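Three Pegs and a Subscription

The brochure for the Stallthorpe bench arm says it will "free your people for higher-value work." I have read that sentence in the literature for a label printer, a floor scrubber and a coffee machine, and I have yet to meet the people it freed. But the arm itself I have met, and I want to put in a good word for it before I get to the bill.

Stallthorpe sells the thing as a kit. For $3,180 you get one arm, one gripper, a controller the size of a lunchbox and a year of Sial, the software that is supposed to let a shop with no programmer teach the arm a job by showing it. Trurnov sells a rival kit for $2,804 and leaves the software up to you, in the way a pet store leaves the puppy up to you. I work in a small repair business that rebuilds gearboxes for packaging machines, and our office in Miltmont sent us the Stallthorpe on a trial in September, with a note asking whether we wanted to keep it.

The job we gave it is the dullest one we have. Take a small gear, put it on a peg, take the next one. A person can do it while thinking about lunch, and that is exactly how gears end up on the floor. The arm does not think about lunch. It approaches each peg with the caution of a man parking his father-in-law's car, and it approaches the last one the same way it did the first. I found this maddening for a morning and restful after that.

My complaint is with how the product is sold. The demo reel shows the arm working at a speed ours has never reached, on parts that appear to have been born facing the right way. Our parts are not so well brought up. A gear lying flat is fine. A gear leaning on its neighbor gets a long stare and then an error number, which the manual explains by referring you to another page of the manual. Sial will learn a new position in a few minutes, as promised. It will also forget it if you bump the table, a matter on which the brochure is silent.

Then there is the renewal. After the first year Sial costs $68 a month, and without it the arm does whatever it was last taught, forever, like an uncle with one story. I don't object to paying for software. I object to learning about it from a footnote on the back of the warranty card. The old parts feeder in our shop was built before I was, and it has never asked me for a password.

Still, I would keep it. Our line for a trial was 2,000 gears, and it got through them without once asking how my weekend was. It is a decent tool with a salesman standing in front of it. If Stallthorpe would film it at its real pace, on a dusty bench, with the price of the second year printed in the same size type as the first, I think they would sell more of them to people like us, who are suspicious of anything that looks easy. 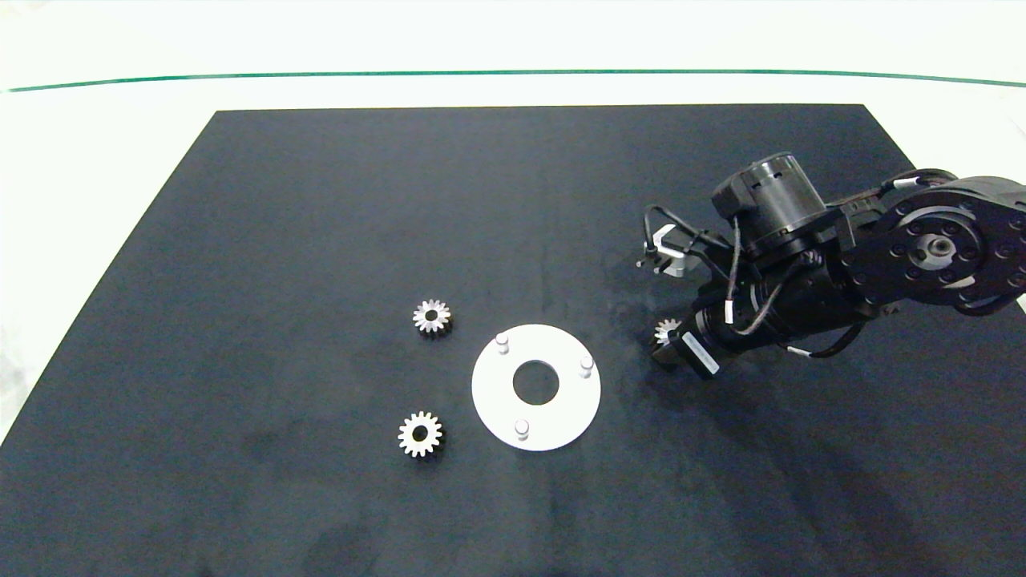
What to ask before you sign

Ask what the arm does when the subscription lapses. Ask to bring your own parts to the demo, the ugly ones included. Ask who answers the phone, and at what hours, and let it ring before you decide.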